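3.2 Cell setup and upkeep
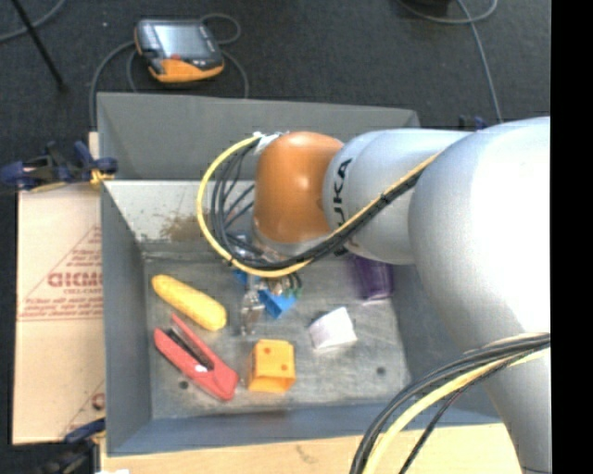

Figure 2. The Trerau cell during a picking session, with five objects in the metal bin.

The arm is a KUKA, mounted next to the table that carries the bin. We clamp the bin to its supports and check the clamps at the start of every session. A bin that shifts by a few millimeters puts the stored floor height out, and the fingers then touch down early. After any change to the clamps we measure the bin corners again and update the work frame.

Cables to the gripper run outside the arm and are tied at the link, with a wide loop left free at the wrist (Figure 2). The size of this loop took several tries. In the first layout, made at Flaltthorpe, the loop was short and pulled tight when the last joint turned past its midpoint. One signal line failed after 614 picks. We replaced the line, lengthened the loop, and limited the last joint in software to 2 full turns from home. No line failed in the nearly 2000 picks that followed.

A longer loop can brush the bin wall during low grasps near the side. The Drudik planner therefore treats the loop as a fixed ring around the wrist and rejects poses in which the ring meets a wall. The ring is larger than needed for most poses, so some reachable objects are skipped.

Fingertips are checked at midday and changed when the edge is worn. A change needs the arm parked and the drives off. Afterward the operator jogs the gripper by hand to a reference block and stores the new offset. The Aoki scripts refuse to start a run if the offset is older than the last logged change.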